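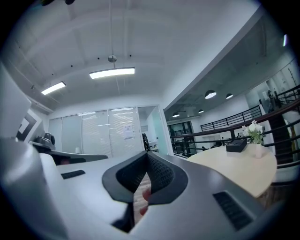
Rivesstead Workplace Studies — Course Notes, Unit 2: Light and Glass

Let's start with the ceiling, because I always do (sorry, it's my thing). Two long fluorescent fixtures hang from it, one bigger than the other, and the big one is glowing brightly. Then look for the little white lamp down behind the desk, near the glass wall. Small lamp, big difference! I love a low light in an open office.

Now the frosted panels. You get privacy and you still get daylight if there's a window on the far side — and with blinds behind the glass, you can adjust it. Please read pages 190 to 203 of the Marwat reader on this.

For next time, sketch your own workspace from the doorway. Mark every light, overhead and desk level, and note which ones you use after lunch. Seven lines of comment is plenty. Bring it on paper.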